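Support > Order forms and quotes > Tiered cakes

Ticket 2499: Bottom tier dropped from wedding quote when filling is changed
Posted by Roya Heydari, 1 July 2021
3 comments

Status: Closed, fix applied
Site: Trodidano (wedding and celebration cakes)
Software: Nosa quote form, with the Jatent delivery add-on

Reported fault

Customer builds a three-tier cake on the public form and selects a filling for each tier. If the filling on the middle tier is then changed, the bottom tier disappears from the quote email. The on-screen total is correct. The total in the email is short by the price of the bottom tier. The kitchen sheet is made from the same data as the email, so the kitchen sees a two-tier cake.

First noticed on order 1619, a lemon and elderflower cake for the Hosseinzadeh wedding. The bakery spotted the missing tier when checking the sheet against the customer's sketch. No cake was baked from the wrong sheet.

Steps to reproduce

1. Open the form and choose Wedding, then Three tiers.
2. Set the bottom tier to 9 inch, vanilla sponge, raspberry filling.
3. Set the other tiers to any sponge and any filling.
4. Go back to the middle tier and change the filling.
5. Submit without opening the bottom tier again.

Result: bottom tier missing from email and kitchen sheet. Repeatable on a laptop and on a phone.

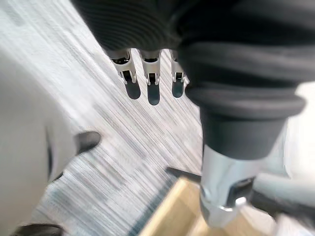
Attachment 1: knitted sleeve, dark grey, with ribbed cuff

Checks made

Cleared the form cache and resubmitted. No change.

Turned off the Jatent add-on. No change to the fault, but delivery was left off the quote as expected. Turned it back on and re-entered the venue postcode. Delivery charge returned.

Swapped the fillings for ones with no allergen note. No change. The bakery had suspected the nut warning on the praline buttercream, as that text was edited in January. The warning prints correctly in every test and plays no part in this.

Changed the sponge on the middle tier and left the filling alone. Bottom tier kept. The fault is limited to the filling menu.

Tested a two-tier cake. Changing the filling on the top tier removed the lower one in the same way. A single-tier cake is not affected — there is nothing beneath it to lose.

Cause

Each tier is saved under its position on the cake. The filling menu, when changed, saves its own tier and then writes a blank record to the next position down. The blank was meant to clear a leftover choice when a customer reduces the number of tiers. It was running on every filling change.

The on-screen total is worked out from the page and never reads the saved record, which explains the difference between screen and email.
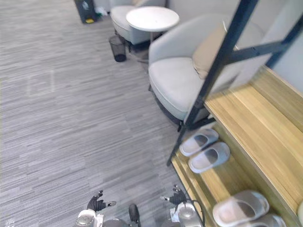

Attachment 2: grey striped carpet, faint paler rectangle in the pile

Fix

The clearing step now runs only when the number of tiers is reduced. The on-screen total has been moved to the saved record, so screen, email and kitchen sheet take their figures from one place.

Order 1619 was rebuilt by hand and a corrected quote sent. Older quotes are not altered by the fix. Trodidano should open any unpaid quote for a tiered cake, compare it with the customer's sketch and press Save again if a tier is missing.

Comments

Trodidano kitchen: Tested with the praline and the plain buttercream. All tiers on the sheet now. The sugar flower notes still print under the wrong tier, is that the same thing?

Roya Heydari: Separate fault. The flower notes follow the order they were typed in — please raise a new ticket and include a copy of the sheet.

Trodidano kitchen: Will do. Happy for this one to be closed.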